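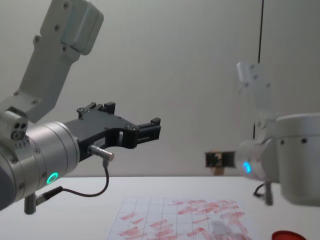 Clirkix Comic Storage Box, Short, 5 Pack

From Honareo. Holds bagged and boarded issues upright, current size or Silver Age. Ships flat. Folds up in a minute or two, no tape, no glue.

Price: 1,497 points or $39
In stock: 30 packs

What you get
5 boxes with lids
5 title cards for the front slot
One sheet of divider tabs, blank

Fits around 150 books per box if you dont cram them. Leave a little slack or the spines get stress lines. Magazine size wont fit, see the Fimus box for those.

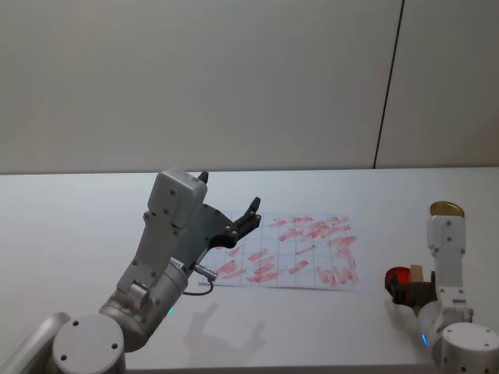 White tabletop, plain wall behind.

Colors: white, black. Red is sold out, more in June maybe.

Notes
Double wall on the ends, single on the long sides. Stack three high when full, four if you're brave. Keep off basement floors. Handles are punched, push the flap in and up.

Gunawan bags and boards sold seperately. Get the current size for anything after the mid 70s, Silver for older stuff.

Shipping
Goes out next business day. Two packs or more ship free. Dented in the mail? Send a photo, we replace the box, keep the old one for your doubles.

Page updated July 17, 2021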